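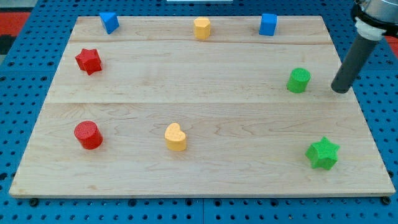

Die Fugen seien im Winter aufgegangen, obwohl die Platten bei der Anlieferung einwandfrei gewesen seien, und niemand in der Werkstatt habe sagen können, mit welcher Holzfeuchte sie den Hersteller verlassen hätten. So lautet eine Rückmeldung aus einer Tischlerei, die beim Plattenhersteller Merner zusammen mit ähnlichen Hinweisen zur Überarbeitung der Ausgangsprüfung geführt hat.

Merner liefert Massivholzplatten mit chargenbezogenem Feuchteprotokoll

Stutberg, 4. Juni 2025. Die Merner Plattenwerk GmbH stattet ihre Massivholzplatten der Reihe Skála ab sofort mit einem chargenbezogenen Feuchteprotokoll aus. Das Protokoll dokumentiert die Holzfeuchte der Lamellen vor der Verleimung sowie die Holzfeuchte der fertigen Platte vor dem Verpacken. Es liegt jeder Lieferung in Papierform bei und kann über die Chargennummer beim Werk abgerufen werden. Die Regelung gilt für alle durchgehenden Lamellen in Ahorn, Buche, Esche und Eiche. Keilgezinkte Platten sind vorerst ausgenommen.

Hintergrund

Holz gibt Feuchte an die Umgebungsluft ab oder nimmt sie auf, bis sich ein Gleichgewicht einstellt. Quer zur Faser ändern sich dabei die Abmessungen, in Faserrichtung ist die Änderung für die meisten Anwendungen vernachlässigbar. Bei einer breitenverleimten Platte addieren sich die Maßänderungen der einzelnen Lamellen. Wird die Platte an der Bewegung gehindert, etwa durch eine starre Verschraubung mit dem Unterbau, entstehen Spannungen, die sich als Riss, als offene Fuge oder als Verformung der Fläche äußern können.

Ob ein Schaden auf die Trocknung, die Lagerung, die Konstruktion oder die Nutzung zurückgeht, lässt sich im Nachhinein häufig schwer klären. In der Regel fehlt ein belastbarer Ausgangswert. Auf Lieferscheinen war bei Merner bisher lediglich der Zielbereich der Produktion vermerkt, der tatsächliche Wert der Charge wurde intern erfasst und nach Abschluss des Auftrags nicht weitergegeben.

Messverfahren

Eine Charge der Reihe Skála umfasst 200 Platten gleicher Holzart und gleicher Dicke aus derselben Trocknung. Die Lamellen werden nach der Klimatisierung und vor dem Leimauftrag im elektrischen Widerstandsverfahren geprüft. Eingesetzt werden isolierte Einschlagelektroden, die Messung erfolgt parallel zur Faser. Holzart und Holztemperatur werden am Gerät eingestellt und im Protokoll mitgeführt.

Die Fertigplatte wird zerstörungsfrei kapazitiv gemessen. Vorgesehen sind zwei Messpunkte je geprüfter Platte, einer im Mittelbereich und einer in Kantennähe. Weichen die Werte stärker voneinander ab als werksintern zugelassen, wird die Platte zurückgestellt und erneut klimatisiert. Der Sollwert bei Auslieferung beträgt für Platten im Möbel- und Innenausbau 7 Prozent Holzfeuchte. Für Sonderaufträge, etwa für gering beheizte Räume, kann ein abweichender Sollwert vereinbart werden, der dann auf dem Protokoll ausgewiesen ist.

Zur Kontrolle der elektrischen Verfahren werden aus dem Verschnitt Darrproben entnommen. Die Probe wird gewogen, bis zur Massekonstanz getrocknet und erneut gewogen. Das Ergebnis geht in die Gerätekorrektur ein. Die Auswertung der Darrproben übernimmt die Rikusex Prüftechnik, die auch die Handmessgeräte des Werks kalibriert. Die Messdaten werden vom Gerät direkt in die Chargendatei übertragen, eine händische Übertragung entfällt.

Inhalt des Protokolls

Das Feuchteprotokoll enthält folgende Angaben:
Chargennummer und Holzart
Plattendicke und Lamellenbreite
Holzfeuchte der Lamellen vor der Verleimung, Mittelwert und Spannweite
Holzfeuchte der Fertigplatte, Mittelwert und Spannweite
Messverfahren und Gerätekennung
Raumklima in der Packzone zum Zeitpunkt der Messung
Art der Verpackung

Nicht enthalten sind Angaben zur Festigkeit und zur Beanspruchungsgruppe der Verleimung. Diese stehen weiterhin im technischen Datenblatt der jeweiligen Ausführung.

Probebetrieb im Mai

Im Mai lief das Verfahren im Werk Stutberg im Probebetrieb. Dabei wurde die Reihenfolge der Prüfschritte geändert. Ursprünglich war die Messung der Fertigplatte unmittelbar nach dem Endschliff vorgesehen. Durch den Schliff erwärmt sich die Oberfläche, was die kapazitive Messung beeinflusst. Die Platten durchlaufen nun zunächst eine Ruhezone und werden erst unmittelbar vor dem Einfolieren gemessen. Die Durchlaufzeit verlängert sich dadurch geringfügig, die bestätigten Liefertermine bleiben unverändert.

Angepasst wurde ferner die Folierung. Die Stirnseiten werden jetzt vollständig umschlossen, da der Feuchteaustausch über das Hirnholz schneller verläuft als über die Fläche. Angebrochene Pakete sind nach der Entnahme wieder zu verschließen.

Hinweise für die Verarbeitung

Die protokollierten Werte gelten für den Zeitpunkt der Verpackung. Nach dem Öffnen der Folie beginnt die Platte, sich dem Raumklima anzugleichen. Merner empfiehlt, die Platten liegend und auf Stapelleisten zu lagern, beide Seiten gleichmäßig der Luft auszusetzen und die oberste Platte abzudecken. Vor dem Zuschnitt ist die Holzfeuchte mit einem geeigneten Gerät zu prüfen und mit dem Protokoll zu vergleichen. Bei der Oberflächenbehandlung sind Ober- und Unterseite im gleichen Aufbau auszuführen. Befestigungen quer zur Faser müssen eine Bewegung der Platte zulassen, beispielsweise über Langlöcher oder Nutklötze.

Reklamationen zu Fugen und Verformungen werden künftig anhand der Chargendatei bearbeitet. Einzureichen sind die Chargennummer, ein aktueller Feuchtewert mit Angabe des Messgeräts sowie Angaben zu Raumtemperatur und relativer Luftfeuchte am Einbauort. Die Chargendateien werden zwei Jahre aufbewahrt.

Verfügbarkeit

Lagerware ohne Protokoll wird bis zum Abverkauf gesondert gekennzeichnet. Ein nachträgliches Protokoll für bereits ausgelieferte Platten ist nicht möglich. Die Preise der Reihe Skála ändern sich durch die Umstellung nicht. Ein Musterprotokoll und die überarbeitete Verarbeitungsrichtlinie können Händler und Verarbeiter bei der technischen Beratung anfordern.

Über Merner

Die Merner Plattenwerk GmbH mit Sitz in Stutberg fertigt breitenverleimte Massivholzplatten aus Laubholz für Möbelbau, Treppenbau und Innenausbau. Der Vertrieb erfolgt über den Holzfachhandel.

Abdruck honorarfrei, Belegexemplar erbeten.

Pressekontakt
Merner Plattenwerk GmbH
Presse und technische Dokumentation
Stutberg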